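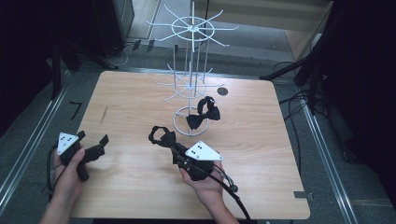 The bow tie in question, plus rack.

Thread: "Black tie optional" at 2 in the afternoon. Optional how?

cufflink_widower
Invitation came for a wedding in June at Stojanovska Hall. Ceremony at 2 p.m., outdoors, on grass. Dress code: "black tie optional." I have read those three words more often than I have read some novels and I still can't tell what I'm being asked to wear.

I own a black bow tie. I own it because I rented a tux from Tramach years ago and they charged $99 for the rental and then wanted more for the tie, so out of spite I bought one somewhere else. What I don't own is the rest of the outfit. My choices seem to be (a) rent again, (b) wear the navy suit that has done two funerals and a mortgage appointment, or (c) wear the navy suit with the bow tie and look like I've come to read the meter at the opera.

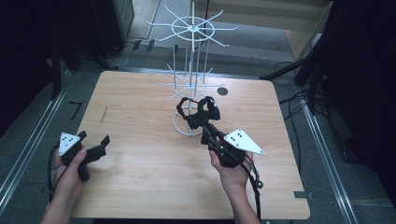
My wife is no help. She says "optional" means optional and went back to her crossword. Her dress has been picked out since March.

parsnip_logic
Navy suit, regular long tie, polished shoes. Done. "Black tie optional" means the couple wants photos with tuxedos in them but doesn't want to be the people who made their cousins rent tuxedos. You are the cousin. Go in peace.

hemline_hank
Strongly disagree with parsnip. Optional is a courtesy, the way "you didn't have to bring anything" is a courtesy. If you can get your hands on a tux you wear the tux. I went to one of these in a gray suit and spent the cocktail hour being asked where the restrooms were.

parsnip_logic
Did you know where they were?

hemline_hank
By the end, yes.

old_gravel_road
Everybody is skipping the real problem. It's at two in the afternoon. Black tie starts at 6, that's the rule, and before that you're talking about a morning coat if you want to be correct about it. A tuxedo on a lawn in full sun is what waiters wear. I don't make the rules, I just ruin threads with them.

cufflink_widower
So the correct answer is a morning coat. To an event where, per the website, there will be cornhole.

old_gravel_road
The correct answer and the answer are different things. 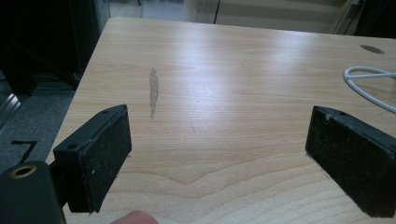

mrs_tupperware
Mother of a recent bride, so let me give you the view from the other side of the envelope. We had 100 guests and the same wording, and it was on there because my daughter saw it on somebody else's invitation and liked how it sounded. I doubt she could have told you what it meant. We got tuxes, we got suits, we got one pair of very clean jeans. I noticed the jeans for roughly a minute and then the caterer dropped a tray and I never thought about clothes again.

Text the couple. They won't think less of you.

hemline_hank
They will think a little less of him.

zipperfoot
If you do rent, skip Tramach and see whether there's a Clonitz near you. Same jackets as far as I can tell, but they'll let you rent the coat and pants without the whole bundle. Then you can use the tie you already have, and your grudge finally pays off. Only warning is the shoes. Do not rent the shoes. They've been to more proms than a fog machine.

cufflink_widower
OK, update. I did text, after drafting it for most of an evening. The groom wrote back "lol whatever you want man," so now I have the dress code plus a second dress code, and the second one is worse. 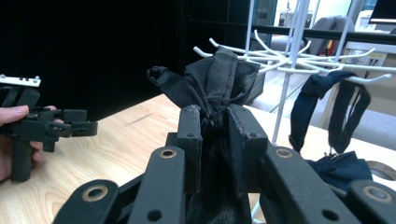 Anyway, I went to Clonitz over lunch. Coat and pants only, shirt I have, shoes I have. The guy measured me twice and wrote down the bigger number both times. I tried the bow tie on with it in the mirror and it looked fine — a little like a ventriloquist's better half, but fine. I haven't put any money down. I'm also taking the navy suit to the cleaner, in case I lose my nerve.

parsnip_logic
You're going to carry both in the car, aren't you.

cufflink_widower
It's a big car.

old_gravel_road
Two in the afternoon. On a lawn. I'm only mentioning it.

mrs_tupperware
Bring sunscreen for the back of your neck, whichever one you wear. And if she said grass, tell your wife no stilettos.

cufflink_widower
She says she's known that since March.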